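Search the encyclopedia
Enter a word or phrase
Go

Table (furniture)

A table is a flat top held up off the floor so that people can eat, write, sew, play cards or pile up their post on it. I've put off writing this entry for ages, mostly because everybody already knows what a table is and I wasn't sure what I could add. Then I started reading, and asking people in Grorcombe about theirs, and now it's one of the longest entries I've done (sorry, Chairs, your turn will come).

I'm going to stick to household tables and the plainer sort of work table. Billiard tables have their own entry, and so do desks, though I admit the line between a desk and a table is a wobbly one. My own rule is that if it has drawers down both sides it's a desk. If it has one drawer full of dead batteries, it's a kitchen table.

The word

English got the word from the Latin tabula, a board or plank, partly through Old French. The older English word was "board", and it still turns up all over the place once you go looking. Bed and board, boarding house, sideboard, the board of a company — all of them go back to a plank you sat at. "Above board" is usually said to come from card players keeping their hands in sight over the table, and I do like that one.

Careful with "to table" something, by the way. In Britain it means to bring a matter up for discussion, and in the United States it means to put it off. I've seen that cause a proper row by email.

Early tables

The ancient Egyptians had small tables of wood and stone, often quite low, and used them for holding things up off the ground more than for sitting round in company. The Greeks had light little tables that were carried in with the food and pushed under the couch when you'd finished. The Romans went in for show, and rich Romans would pay silly money for a top cut from citrus wood with a good swirling grain.

In much of medieval Europe a big household would eat at trestle tables, long loose boards laid across folding supports. When the meal was done the whole lot was cleared to the side and the hall was free for something else. I find this very appealing as someone with a small front room! The fixed table, with its legs joined on for good, became more and more usual from the sixteenth century, and you get those great fat carved legs that look like they've swallowed a melon.

The top

Most of what makes a table nice or nasty to live with is in the top. Solid wood moves. It swells across the grain when the air is damp and shrinks when the heating goes on, which is why an old table can show a gap in December that you couldn't get a postcard into in summer. A decent maker allows for this by fixing the top with slotted screws or little wooden buttons, so it can shift without splitting.

Other tops are made from stone, glass, metal, tile or some kind of board with a skin on it. They all have their fans. Glass shows every fingerprint. Marble is lovely and cold for pastry but lemon juice will mark it in no time. Tile had a big moment in kitchens and I grew up with one, and I can tell you that crumbs go down into the grout lines and stay there till you leave home.

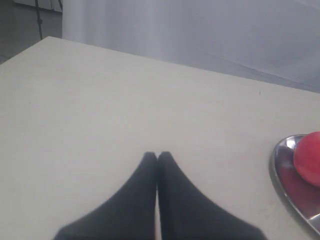

Colour matters more than people expect when they're buying. A dark top makes a small room feel smaller and shows dust by lunchtime, and a pale one throws light back up and is much kinder to read or sew at, especially in the afternoon. On the other hand, a pale top will hold on to tea, beetroot and felt pen. Shine is worth thinking about too. A glossy top bounces the lamp straight into your eyes, and I've always got on better with a matt one for anything fiddly.

Then there's the edge. A square edge looks crisp and gives you a bruise on the forearm if you write for long. A rounded edge is comfier. The thing to look for, I think, is a small slope or softening along the top corner, just enough that you stop noticing it.

Legs and what goes on underneath

Four legs is the usual arrangement, one near each corner. It's a daft choice in one way, since three legs will sit steady on any floor and four will rock on most of them. Three-legged tables were common in cottages and dairies for exactly that reason. But a three-legged table tips if you lean in the wrong spot, so four won out in the end.

The rails that run between the legs, just under the top, are called the apron. If the apron is too deep your knees hit it. Do sit down and try before you buy! The bars lower down, where children put their feet, are stretchers, and on an old table they'll often be worn into a shallow dip along the upper side.

Other ways of holding up a top:

Pedestal — one post in the middle with feet spreading out. Lovely for knees, less lovely when a big uncle leans on the rim.

Trestle — two end frames, usually tied together by a long bar. Easy to take apart.

Gateleg — a narrow middle part with hinged flaps, and legs that swing out like gates to hold the flaps up.

Drop-leaf — like the gateleg, but the flaps are held by brackets or small sliding bars.

Wall-hung — hinged to the wall at one side, with a single leg or a bracket. Good for caravans and flats.

Height and size

Dining tables nearly all come out close to the same height, a bit under waist level for most grown-ups, and if you inherit an odd one it's generally the chairs that need changing. Kitchen work is better done higher. Huệ Kiều, who runs the bakery on Flarner Street, had hers raised on blocks after years of backache and says she'd have done it in her twenties if she'd known. Low tables are their own big subject. In Japan, Korea, Vietnam and plenty of other places people have long eaten sitting on the floor, sometimes at a low table and sometimes at a mat or tray, and the furniture is sized to suit.

For seating, allow each person enough room to cut up their dinner without elbowing the next one. My gateleg claims to seat 8 and will seat six, if two of them are fond of each other. The Fostwood village hall has long tables that take 12 each and weigh as much as a pony.

Folding and extending tables

People have been trying to make a table bigger on Sundays and smaller the rest of the week for hundreds of years. The draw-leaf table does it with two extra leaves that sit under the main top and pull out from either end, and the top drops down level with them in a way I still find clever every single time. Others have a split in the middle and a spare leaf you keep behind the wardrobe. The spare leaf will always be a slightly different colour from the rest, having spent its life in the dark.

Khương, a little furniture workshop near the station, once made me a replacement leaf for a table that had lost its own. They stained it twice and it still came out lighter. I put the fruit bowl on it.

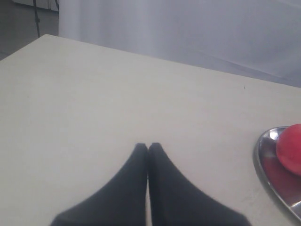

Looking after one

It depends on the finish, so find that out first. Waxed wood likes a soft cloth and a thin coat of wax now and again (thin! I've spent whole evenings buffing off my own mistakes). Oiled wood is more forgiving and you can patch a bad spot. Varnish is tough until it isn't, and then it needs doing all over. Scrubbed wood wants hot water, a stiff brush and a good rinse, going along the grain, and it should dry slowly away from the radiator.

White rings are moisture caught in the finish and will often lift. Black rings have usually gone down into the wood itself, and are more bother. Painted and coated tops mostly want a damp cloth and nothing gritty, as scouring powder takes the surface off bit by bit and leaves dull greyish patches that pick up more dirt than before.

If it wobbles, try turning it round before you reach for a saw. Half the time it's the floor. Never cut a leg down to match the others — I did this once and ended up with a coffee table.

Table manners, sayings and odds and ends

Being sat "below the salt" meant you were down the less grand end, away from the salt cellar. "Under the table" can mean a bribe or a very good party. "Turning the tables" comes from backgammon, which used to be called tables, and has nothing to do with lifting furniture.

Thirteen at a table is thought unlucky in a lot of Europe, and my gran would lay a place for the cat to get round it. She also wouldn't have new shoes put on the table, even in the box. I still can't do it.

See also

Bench
Chair
Desk
Sideboard
Tablecloth
Trestle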